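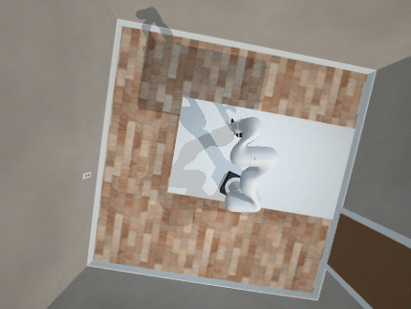 *The Barside cell in the simulator, from overhead, with the arm on its table and nothing in the gripper.*

## Setting up and looking after the Barside cell

**Do I have to start in the simulator?**
Please do! I know it's tempting to go straight to the real arm, but an hour in the model saves a whole afternoon of moving bolts. Load the Barside room, check that the base plate sits where you plan to mount it, and take the arm slowly through its reach before you touch a wrench.

**My base plate is at an angle to the table. Should I square it up?**
No need. The plate in our model is tilted too, and it runs happily that way – just enter the angle on the Lullby setup page so the software knows which way the table runs.

**How often should I grease the joints?**
Every 400 hours for the wrist, and every 1,100 for the big lower joints. If you've lost track (we all have), do the lot and start counting again.

**The arm stops with code 628. Is it broken?**
Almost certainly fine. That code means the gripper hasn't answered, so power down, reseat the plug at the wrist and power back up. If it comes back twice, swap the cable.

**Can I change the shadows in the model?**
Yes, under Lights. They don't affect the motion at all, so set them however suits your eyes.

**Who do I ask if I'm still stuck?**
Write to Sorin Kelmendi at the Dumitrescu shop, and do include your log file.

Last updated Aug 24, 2019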